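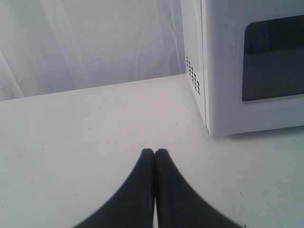
*A white microwave on a white table, with a white cloth hung up behind.*

I'd wanted to go to the Hillex open day at Trenier for years and something always got in the way. One summer it was a wedding, and another time I simply wrote it on the wrong page of the calendar and found out when my neighbour came home with a tote bag and a sunburnt neck. This July I finally made it, flask and notebook and everything, and I've got far too much to say about grass.

Hillex grow and test lawn seed, in case you've only ever seen the name on the side of a sack. The trial ground is up a long lane behind Trenier, and the sign is at the wrong end of the hedge so you see it once you've driven past it. I turned round in a farm gateway along with two other cars doing exactly the same thing. Parking was in a field, free, and a bit lumpy if your car is as low as mine.

You sign in at the long shed, they give you a sticker and a photocopied plan, and then you can either wander on your own or wait for a guided walk. I'd say wait for the walk! The plots have little white stakes with codes on them and nothing else, so without somebody to tell you what you're looking at it's a very large chessboard of slightly different greens.

Our walk set off at half past ten with Romana Trnka, who runs the trials and talks at a terrific speed, mostly while walking backwards. She started us at the shade plots, which suited me down to the ground as my own back lawn spends most of its life under next door's sycamore and looks like a doormat. They've built long frames with dark netting over them and sown strips of different mixes underneath, and you can crouch down and look along the lot. The ordinary ryegrass was thin and leggy, just like mine. The fescues were doing much better, lovely and fine, though she warned us that they hate being trampled and sulk for ages if you put a paddling pool on them.

The one everybody took photos of is called Karras. It's a shade mix they've been working on, a fescue blend with a bit of something else in it that she was cagey about, and it's had 17 winters of tinkering before getting to this stage. Seventeen! I get cross if my sweet peas take longer than a fortnight to come up. It was a good dark green right up to the edge of the netting and it felt soft but quite dense when I pushed my fingers in. It isn't in the shops yet. A man with a clipboard asked her when it would be and she said "when it's ready" and moved us on to the next bit.

After that came the wear plots. I'd pictured someone being paid to jog up and down, and there is a machine for it, a roller thing with studs that gets dragged across to copy the effect of football boots. It was parked up for the day and children were allowed to sit on it. Half of each plot had been studded and half left alone, so you could compare, and my word, some of them had gone to mud and some hardly looked touched. I wrote down the codes of the good ones and then couldn't read my own writing when I got home. The general idea was that if you've got dogs or kids you want plenty of ryegrass and you should stop feeling snobbish about it. I have been snobbish about it. I'm going to stop.

We had a good ten minutes on mowing heights too. They keep one big square cut at four different heights, same seed, same soil, same feed, and the shortest cut was by far the worst, yellow and full of moss with plantains getting in. The longest was the greenest thing I saw all morning. Romana said most of the letters they get about moss would sort themselves out if people raised the mower by a notch or two, and a few of us looked at our shoes. My mower has been on its lowest setting since I bought it and I'm not completely sure the lever still moves.

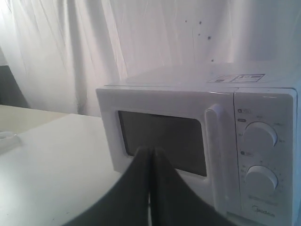
Then we went into the seed lab, which I'd expected to be dull and was the bit I liked best. It's really just a warm room with a lot of shelves. They count 100 seeds of each batch onto damp paper in a shallow tray, put the lid on, and check how many have sprouted at set times. There was a row of trays out for us to look at, all labelled with batch and date, and a magnifying glass on a string. One tray of fresh seed was a proper little forest. The one beside it came from an old box somebody had kept in a shed, and only 23 had come up. Just 23 out of the whole lot, and those looked a bit sorry for themselves.

This was news to me. I've got a box of lawn seed in the garage that I know for a fact has been there since before we had the kitchen done, and every spring I scatter a bit on the bald patch by the washing line, water it like mad, and then blame the pigeons. You can do the same test at home with a saucer and some kitchen paper, she told us. Keep it damp, keep it out of full sun, give it a couple of weeks. If hardly any come up, bin the box and buy a small fresh one. She was quite firm about the small part – people buy the huge sack as it's better value and then keep it forever.

Somebody asked about coated seed, the blue stuff and the green stuff, and whether it was worth the extra. The answer was a bit of a politician's one. It helps a little in dry soil, and it's easier to see where you've thrown it, but you're getting less grass for the weight. I've always liked the blue for exactly that reason, seeing where it's gone, so I'll carry on as I was.

Lunch was in the barn, a choice of a cheese roll or a ham roll, with a very decent lemon cake from a stall by the door. The queue for tea was slow. I ended up sharing a straw bale with a couple who'd come 33 miles to ask about clover, and who had brought a piece of their lawn in an ice cream tub. I thought this was a marvellous idea and wished I'd done it. They'd already had their tub looked at by one of the lab people and been told that it was mostly not clover at all, it was black medick, and they were having a small disagreement about whose fault that was.

In the afternoon there was a demonstration of scarifiers on the rough patch behind the barn. Three or four makes were running, and the loudest by some distance was the Cesitz, a big orange petrol one that pulled out such a heap of dead thatch that people clapped. I had a go with it. It's heavy to turn and it does rather set off without you, and I wouldn't want it on a slope, but on the flat it was great fun. The little electric one next to it was far more my sort of thing, quiet enough to talk over, and it brought up plenty for a garden my size. The chap showing it said early autumn is the time for a proper going-over, when the soil's still warm, and to go gently in spring if you do it then at all. I asked about doing it in July and he pulled a face.

A few practical bits if you fancy going next year. Wear shoes you don't mind about, as the paths between the plots are mown but they'd had the water on overnight and my socks were soaked by eleven. There's hardly any shade apart from under the trial netting, and they don't like you sitting there. The loos are at the far end of the shed and were clean. Dogs have to stay on leads and aren't allowed on the walk, though there's a fenced bit by the car park with water bowls. The seed stall takes cards, and had up to half off the end-of-line mixes by mid-afternoon, so if you aren't fussy it pays to leave it late. I bought a small box of shade mix (not Karras, sadly) and a pair of edging shears I hadn't planned on.

I did skip the last talk, on leatherjackets, as my feet had had enough and there was a slide show involved. If anyone reading this stayed for it, I'd love to know whether the nematodes are worth the money. We get starlings all over the front lawn every spring and I've never been sure whether to be pleased or worried.

Since getting back I've put a saucer of the old garage seed on the landing windowsill, on damp kitchen paper with cling film over the top. Five days in there's nothing showing. I've also had the mower upside down on the patio with a can of oil, and the height lever does still move, a bit.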